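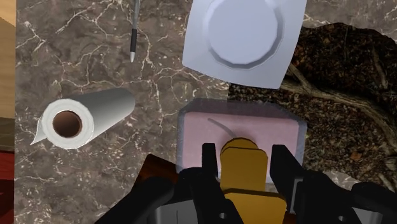
Bokora Acoustic Music Club – Equipment Section

Kavetus 32 portable sound system

The Kavetus 32 is the sound system that our club lends to members and to small concert organizers in the Limudholm area. It is meant for acoustic music: one singer with a guitar, a duo, or a small group with fiddle and accordion. It is not loud enough for a full drum kit with electric bass, and we ask you not to try this.

The system has two parts. The lower part is the bass cabinet, which has the mixer built into its back side. The upper part is a thin column with the small speakers, and it stands on the cabinet without any stand or cable. The connection between them is inside the foot of the column. You must push it down until you hear a click, otherwise there will be bass only and you will search a long time for the mistake.

Technical details

Power: 800 watts peak
Weight of cabinet: 17 kg
Weight of column: carried in one hand, in its own bag
Inputs: two for microphone or instrument, one stereo input for a music player
Phantom power: yes, on both microphone inputs together
Effects: reverb in three sizes, no delay
Outputs: one line output for recording or for a second Kavetus
Price when new: 2,215 euros

How it sounds

I have used the system at many evenings in the old school hall, and I find the voice very natural with it. The words of the song are clear also in the last row. A steel string guitar can sound a little sharp if you leave the tone controls in the middle, so I turn the treble down to ten o'clock and then I leave it alone. For nylon strings I do nothing. Ignacio Henríquez, who plays the lute with us, prefers a small condenser microphone before the instrument and no pickup, and in a quiet room this is the most beautiful sound I have heard from the system. In a noisy room it will give feedback, and then the pickup is the better choice.

Harmonium and accordion need more distance to the microphone than people think. Begin with the length of your arm.

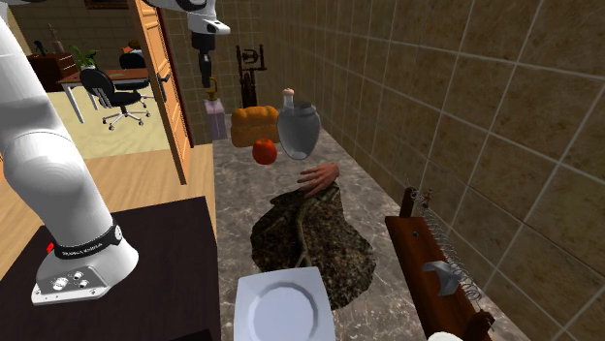 Robot arm, countertop and tiled wall

Setting up

Place the column a little behind the musicians and to one side. Because the sound goes wide, the musicians hear themselves and you do not need a monitor. If there is feedback, first move the singer one step forward, and only then touch the controls.

Switch on the system last, with both volume knobs at zero. Switch it off first when you pack. The power switch is on the back, under the handle – it is easy to miss in the dark.

Please do not put tape on the column. The glue stays on the grille and it is slow work to remove it.

What is in the bags

Cabinet in padded cover, with wheels
Column in long shoulder bag
Power cable, 5 m
Two microphone cables, 10 m
One instrument cable
Printed guide in English and Finnish

Microphones and microphone stands are not included. We have two Shehu vocal microphones, which you can borrow in the same visit, but they must be reserved separately. The second one has a new switch since July and works well again.

Borrowing

Members borrow the system for one weekend without cost. Other organizers pay 32 euros for a weekend and leave a deposit, which is returned when all cables are back. A longer period is possible in the summer, when we have few concerts of our own.

Pick up and return is by agreement with Jarmo Keskinen. The cabinet goes into the back of a normal car if one seat is folded. It does not like rain, so bring a blanket or a plastic cover if you come with a trailer.

If something does not work, write it on the paper in the cable bag, also if it is a small thing. A crackling cable which is put back in silence will crackle for the next person too.

The system is reserved for our own autumn concert on 21st October and cannot be borrowed in that week. Other dates are in the booking list, and reservations are made by email to the equipment section.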